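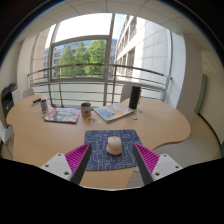
チケット：ラベル印刷の位置ずれと空送り(Kunia 出荷室)

状態：解決済み
優先度:中(途中で高に変更、のち中に戻す)
起票:Khadija Bennani(Kunia 出荷担当)
担当:Wael El Fassi(Closcombe サポート)
関係者:Mohcine Metwally(Kunia 事務)、Othmane Shehata(Closcombe 帳票)、Amr Ait Ali(Kettani 保守窓口)
対象:在庫管理 Prundus、Kettani 製の感熱ラベルプリンター、Windows の作業用 PC
発生時期:10月の Prundus 更新後

起票内容(Khadija Bennani)

商品ラベルを印刷すると、印字が下にずれます。最初の数枚は正しい位置に出ますが、続けて印刷すると少しずつ下がり、最後はバーコードがラベルの切れ目にかかります。そうなると読み取り機で読めません。
途中で白いラベルが1枚はさまることもあります。白いラベルが出た後は位置が戻りますが、しばらくするとまたずれます。
午前中はほとんど出ません。午後の出荷分を刷る時に多いです。
電源の入れ直しはしました。入れ直した直後は直ります。
ラベルのロールは前と同じ品番です。

同日 10:40 受付(Wael)

受け付けました。確認のため、次の内容をお知らせください。
・ずれた印刷物を、ロールから切り離さずに続けて並べたもの(写真またはスキャン)
・プリンターの設定印刷(本体の送りボタンを押しながら電源を入れると出ます)
・Prundus の印刷画面で選んでいる用紙名
・印刷を実行した人の Windows のログイン名
・作業机まわりの配置と配線

同日 11:25 返信(Khadija)

設定印刷と、ずれたラベルを送りました。用紙名は「商品ラベル標準」です。
ログインは、午前は私、午後は Mohcine です。PC は共用ですが、ログインは別です。
配置については、木の天板の丸みのある机に紺色のマウスパッドを置いて PC を操作しています。プリンターは別の棚です。USB ケーブルで直接つないでいて、ハブは使っていません。

同日 13:10 所見(Wael)

設定印刷を見ました。
センサー種別:ギャップ
印字方式:感熱
ラベル長:登録値と一致
本体側の設定は正しく見えます。起動時の自動校正も有効です。

送られたラベルでは、ずれ幅が毎回ほぼ同じ量だけ増えています。紙送りの滑りなら幅がばらつくことが多いため、ラベルの長さか隙間の扱いが違っている線を先に見ます。
ログインが午前と午後で替わる点も気になります。Windows のプリンター設定は、全体の既定値とユーザーごとの設定に分かれています。午後のユーザーだけ別の値を持っている可能性があります。

確認手順1 ユーザー別の印刷設定

1. 午後に Mohcine さんのログインで「プリンターとスキャナー」を開く。
2. Kettani のプリンターを選び、「印刷設定」を開く。
3. 「用紙」タブの用紙名、幅、長さを控える。
4. 「用紙の種類」がギャップ付きか連続紙かを控える。
5. 何も変えずにキャンセルで閉じる。
6. Khadija さんのログインでも同じことをして、値を並べる。

この段階では設定を変更しないでください。違いを確認してから直します。

同日 15:05 返信(Mohcine Metwally)

見ました。私のログインでは「用紙の種類」が「連続紙」になっています。Khadija のほうは「ギャップ付き」です。幅と長さは同じでした。
私はこの画面を開いたことがありません。更新の後に変わったのだと思います。

同日 15:20 対応(Wael)

原因の候補として十分です。連続紙の設定では、プリンターはラベルの切れ目を見ずに、指定された長さだけ送ります。登録した長さには切れ目の隙間が入っていないので、1枚ごとに隙間の分だけ遅れていきます。症状と合います。
Mohcine さんのログインで「ギャップ付き」に変更し、「適用」を押してから30枚を続けて印刷してください。

同日 15:50 返信(Mohcine)

30枚刷りました。ずれはありません。白いラベルも出ませんでした。ありがとうございます。

同日 16:00(Wael)

状態を「経過観察」に変更。翌日の午後の出荷分で問題がなければ閉じます。

翌日 14:30 再発の連絡(Khadija)

また出ました。今度は午後の最初からずれています。Mohcine の画面を見たら「連続紙」に戻っています。昨日、確かにギャップ付きにして適用を押しました。
15時半の集荷に間に合わせたいので、急ぎでお願いします。

翌日 14:35(Wael)

優先度を高に変更。
集荷分は Khadija さんのログインで印刷してください。昨日の比較では正しい設定になっていました。先に2枚だけ出して位置を見てから、残りを流してください。

翌日 15:15 返信(Khadija)

全部刷れました。ずれていません。集荷に間に合います。

翌日 15:40 所見(Wael)

優先度を中に戻す。

設定が戻る理由を調べます。候補は次のとおりです。
・ログイン時のスクリプトがプリンターを作り直している
・Prundus が起動時か印刷時に設定を上書きしている
・ドライバーの更新が途中で終わっている

Mohcine さん、次の順で操作し、各段階で「用紙の種類」の表示を教えてください。印刷はしなくて構いません。
a. ギャップ付きに変更して適用した直後
b. サインアウトして、もう一度サインインした後
c. Prundus を起動した後
d. Prundus で「商品ラベル標準」のプレビューを開いた後

翌日 16:20 返信(Mohcine)

a ギャップ付き
b ギャップ付き
c ギャップ付き
d 連続紙

プレビューを開いて閉じただけで変わりました。念のためもう一度やりましたが同じです。

翌日 16:30(Wael)

Prundus 側で確定とみます。ログインスクリプトとドライバーは候補から外します。
帳票担当の Othmane Shehata に引き継ぎます。

帳票側の調査(Othmane Shehata)

お預かりした環境の帳票定義を確認しました。
Prundus の帳票には、用紙の幅や長さのほかに、プリンターの内部設定をまとめて保存する領域があります。帳票を開くと、その内容が利用者の印刷設定に渡されます。
10月の更新では、帳票定義を「共通」と「個人」に分けました。利用者が帳票の並び順や既定の枚数を変えていると、更新時にその人用の個人定義が作られます。この個人定義の内部設定が、新しいドライバーの初期値で作られていました。初期値は連続紙です。
Khadija さんには個人定義がなく、共通の定義を使っています。Mohcine さんには個人定義があります。更新前に印刷枚数の既定値を変えたことはありませんか。

返信(Mohcine)

あります。春ごろに、既定の枚数を1から6に変えました。箱の側面と控えに貼るので、毎回打ち直すのが面倒でした。

返信(Othmane)

それで個人定義が作られています。枚数の変更自体は正しい使い方です。定義を作る時の処理に不足がありました。

回避手順 個人定義の内部設定を作り直す

作業前に Prundus を使っているほかの方がいないことを確認してください。帳票の編集画面は同時に開けません。

1. Mohcine さんのログインで Prundus を起動する。プレビューは開かない。
2. Windows の「印刷設定」で「用紙の種類」をギャップ付きにして、適用を押す。
3. Prundus の「管理」から「帳票定義」を開く。
4. 「商品ラベル標準(個人)」を選び、「書き出し」で控えを保存する。
5. 「プリンター情報を破棄」を押す。
6. 「現在のプリンターから読み込む」を押し、Kettani のプリンターを選ぶ。
7. 表示された一覧で「媒体」がギャップになっていることを確かめる。
8. 「保存」を押して帳票定義を閉じる。
9. プレビューを開いて閉じ、Windows 側の「用紙の種類」をもう一度見る。

手順6で「媒体」が空欄になる時は、手順2の適用が効いていません。2からやり直してください。
「管理」に「帳票定義」が出ない場合は権限がありません。Khadija さんの権限で一時的に許可を付けられます。終わったら外してください。

作業報告(Mohcine)

「帳票定義」が出なかったので、Khadija に許可を付けてもらいました。
手順9の後もギャップ付きのままです。サインアウトしても変わりません。枚数の既定値も残っています。
ただ、試し刷りをしたら白いラベルが1枚はさまりました。位置はずれていません。

所見(Wael)

位置ずれと空送りは、別の原因だったようです。連続紙の設定で空送りが起きる説明は難しく、最初からここは引っかかっていました。私が一つの症状として扱ったため、切り分けが遅れました。
空送りは、切れ目を一度見落として次の切れ目まで送る時に出ます。センサーの汚れ、ロールの通し方、校正値のどれかを見ます。Kettani の保守窓口に照会します。

保守窓口からの回答(Amr Ait Ali)

設定印刷の値を拝見しました。台紙とラベルの透過差が小さめに記録されています。汚れでも、センサー位置のずれでも起こります。次の順でお願いします。

清掃
・電源を切り、電源ケーブルを抜く。
・ロールを外し、カバーを開けたままにする。
・下側のセンサー窓を、乾いた綿棒で拭く。
・上側の受光部も同じように拭く。
・糊が残っている場合は、無水アルコールを少しだけ含ませた綿棒を使い、完全に乾くまで待つ。
・印字ヘッドに金属の工具を当てない。

センサー位置
・可動式センサーのつまみを、台紙の中央の印に合わせる。
・角の丸いラベルでは、端に寄せると隙間の検出が不安定になります。

校正
・ロールを左右のガイドに軽く当てて通す。強く挟まない。
・カバーを閉じ、電源を入れる。
・送りボタンを長押しし、ランプが点滅したら離す。
・数枚送られて止まれば終了です。
・設定印刷を出し、透過差の値を前回と比べる。

校正後も空送りが続く場合は、センサーの交換をご案内します。

作業報告(Khadija)

センサー窓に紙の粉と、糊のかたまりがありました。乾いた綿棒では取れず、アルコールを使いました。
センサーのつまみは右端に寄っていました。いつからかはわかりません。ロールを替える時に触ってしまうのかもしれません。中央に合わせました。
校正をして、設定印刷を出しました。透過差は前より大きい数字になっています。
その後、新しいロールを入れて普通に出荷分を刷りました。白いラベルは出ていません。
質問です。校正はロールを替えるたびに必要ですか。

返信(Amr Ait Ali)

同じ品番のロールであれば不要です。起動時の自動校正で足ります。品番を変えた時と、センサーを動かした時に手動で行ってください。
清掃はロール交換の時に、窓を乾いた綿棒で拭く程度で結構です。アルコールは糊が見えた時だけお使いください。

追加の質問(Mohcine)

棚札用の小さいラベルも同じプリンターで刷ります。そちらの帳票も作り直したほうがいいですか。月末に2000枚まとめて刷る予定なので、先に済ませておきたいです。

返信(Othmane)

棚札の帳票に個人定義があるかどうかで決まります。「帳票定義」の一覧で、名前の後ろに「(個人)」が付いていなければそのままで大丈夫です。付いている場合は同じ手順を行ってください。その際、プリンターには棚札用のロールを入れ、Windows 側の幅と長さも棚札の値にしてから読み込んでください。商品ラベルのロールのまま読み込むと、寸法が違う定義になります。
まとめ刷りは一度に流さず、棚の区画ごとに分けることをお勧めします。途中で止まった時に、どこから刷り直すかがわかりやすくなります。

返信(Mohcine)

棚札には「(個人)」が付いていませんでした。そのまま使います。

経過確認(Wael)

その後の出荷分について、状況をお知らせください。日曜は出荷室が休みと聞いていますので、返信は週明けで構いません。

返信(Khadija)

午前も午後も問題ありません。読み取りエラーもなくなりました。棚札もまとめて刷り終わっています。区画ごとに分けました。
Mohcine に付けた権限は外しました。閉じていただいて結構です。

クローズ時の記録(Wael)

事象1:印字位置が下に累積してずれる
原因:Prundus の更新時に作られた帳票の個人定義に、連続紙の設定が入っていた。プレビューまたは印刷のたびに、利用者の印刷設定が上書きされた。
対応:個人定義のプリンター情報を破棄し、正しい設定から読み込み直した。

事象2:白いラベルがはさまる
原因:ギャップセンサーの窓の汚れと、センサー位置のずれ。どちらの影響が大きいかは未確認。
対応:清掃、位置合わせ、手動校正。

電源を入れ直すと一時的に直った件
起動時の自動校正で先頭位置が合い直すため。連続紙の設定が残っていれば、その後また遅れが積み重なる。

製品側の扱い
個人定義を作る時に共通定義の内部設定を引き継ぐよう、Othmane から修正を依頼済み。修正が入るまで、同じ症状の問い合わせには本チケットの回避手順を案内する。個人定義の有無を最初に聞くこと。

控えとして書き出した帳票定義は、Kunia 側の共有フォルダーに保管。次の更新が終わるまで消さないよう依頼した。

関連する問い合わせが出た場合は、新しいチケットを起票し、本件を参照先に入れてください。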